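Packing day news, and the bag question

January 23, 2021

Quick one this week, sorry, the post goes out at noon and I still have labels to print.

The winter cards are nearly all gone. We had 300 sets from the Kusteo print run and 60 are left, so if you wanted the ones with the heron, write to Meifang today or tomorrow. Price is the same as before. No we are not reprinting before July, please stop asking Ningsih, she only does the envelopes.

Now the bags. A lot of you wrote in about the plain clear ones last fall. Too crinkly, too boring, card slides out the top when the mailman bends it. Fair. So we went through the samples from Grarkow and from Olszewski and the ginkgo one won. Not by much. Meifang wanted the stripes, and she has said so in every email since.
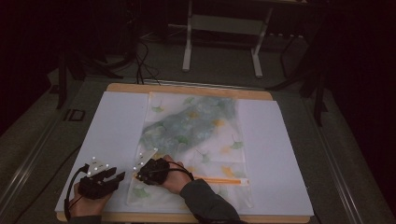

Ginkgo bag on the packing board, green and yellow leaves over a blue-green wash.

What I like: you can still see through it a bit, so the card shows, and the leaves don't fight with the heron or with the spring designs. I was worried about the wash along the top half, thought it might look muddy with a dark card behind it. Tried it with the navy set. Fine. Pretty, even.

What I like less is the price. It's two cents more a bag, which we will swallow for now and look at agian in July. If you order ten sets or more you can still ask for the old clear bags, just put PLAIN in the notes box. Capitals please, Ningsih reads fast.

A few of you save the bags and want to know if they can be bought empty. Yes, packs of 60, ask at the Suseck counter or add them to your next order. They're good for seeds, stamps, buttons, tea if you use it up quick. Don't iron them. Somebody did.

Order 1698, your note had no street name on it. Set is packed and sitting on my shelf, please write.

Also still looking for flat boxes in the small size, clean, no tape on the lids. Drop them by the side door any weekday morning and put your name on top so we can take the postage off you're next order.

Spring designs next time, I hope. Two are done, the third one has a rabbit in it that Meifang is redrawing.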